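Wandside Community Help
Home | Topics | Handhelds | Memory Cards | Orders and Shipping | Sign In
Reading time: 3 minutes

Save files disappear when I switch games on my Grunimham cart

Posted by Tainá Figueiredo, December 11, 2018

I bought a Grunimham multi-game cart from a shop in Wetmont back in April. It has a 2 GB card in it and I have 17 games loaded. Everything starts fine and plays fine. The trouble is with saves. If I save in one game, turn the handheld off and go back to the same game, my save is there. If I start a different game in between, the first save is gone when I return to it.

I have tried a new battery in the handheld and wiped the contacts on the cart. I also copied all the games to the card a second time. The menu says version 289 at the bottom. Is the cart faulty, or is there a setting I missed?

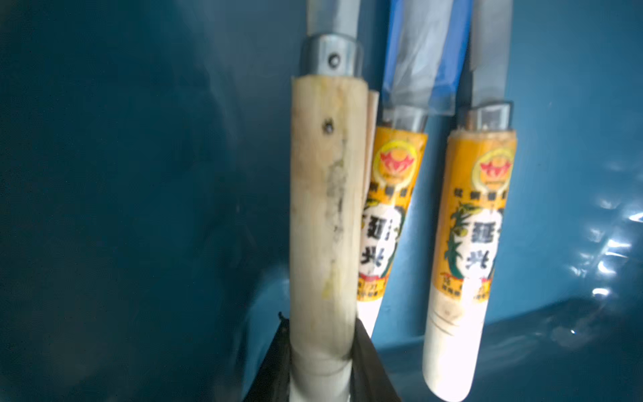
Wooden-handled tools, side by side

Toivo Savolainen

I don't think the cart is faulty. On this model the save is first kept in a small chip on the cart, and there is only room for one game at a time. The menu is supposed to copy it from the chip to the card the next time you power on. If you start another game before the copy is done, the new game writes over the old save.

Do it in this order:

Save inside the game as normal and wait until the save message goes away.
Turn the handheld off, count to five, and turn it back on.
Let the menu load all the way. A line at the bottom says "Writing save" and then goes blank.
Start the next game only after that line is blank.

If you never see "Writing save", look on the card for a folder named SAVES. It has to be in the top level of the card, in capital letters. When you copied the games again you may have deleted it - the menu does not make a new one, and it gives no warning. Make the folder on your computer, put the card back and try with two games you don't care about.

Also check that the card's lock switch is off if you use an adapter. Mine slid over when I pushed it into the reader and I lost an evening to it. 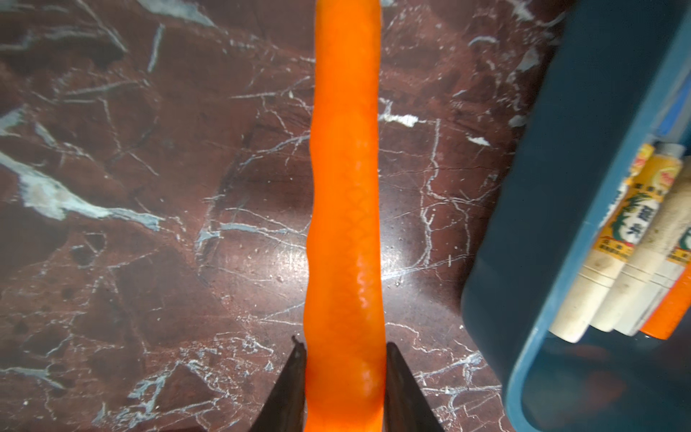
Carrot, close up

Insaurralde

had the same thing, got a different card and it went away. I never found out what was wrong with the old one. It had something like 400 files on it, mostly cheats and text files, so maybe that slowed it down. Back up your saves first

Tainá Figueiredo

The SAVES folder was missing. I made it again and the "Writing save" line shows up now. Two games have kept their saves so far. I'll go through the rest this week and leave the old card in for now.
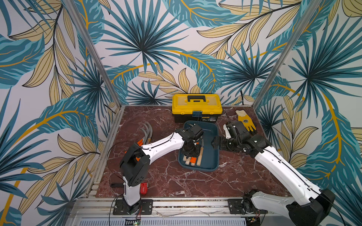
Can I move my saves to a new card without losing them?

Copy the whole SAVES folder to your computer, then copy it to the top level of the new card along with the menu files and the games. Keep the game file names exactly the same, as each save is matched to its game by name. Start one game and check its save before you erase the old card.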